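Home | Recipes | Forum | Search

Brine strength for chicken thighs
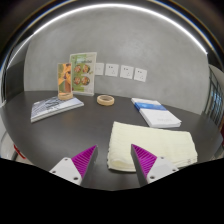
Folded cream towel on the round table.

pamin_181
I use 500 g thighs in a 9 percent brine, one hour, then pat dry and roast. The skin browns well but the meat is too salty near the bone. Drop the salt or the time?

jkoppel
Salt. Nine is for short dips. Go to 5 percent and keep the hour.

Eltska
Disagree. Cut the time to 25 minutes and leave the brine alone. A weak brine adds water and the skin suffers.

jkoppel
Skin depends on drying. Leave them uncovered in the fridge overnight and it makes no difference.

piret_r
Is the 9 percent by weight of water, or water plus meat? Those are different recipes.

pamin_181
Water only. Roughly a quart.

piret_r
Then I'd dry brine – 1 percent of meat weight, so 5 g. No bucket.

Eltska
Dry brine is fine, but he asked about wet.

pamin_181
Will try 5 percent first and the dry version in October.

12 shares | 9 comments

Related threads
Salmon: skin side down or up?
Thermometer reads low in thighs
Rice for a crowd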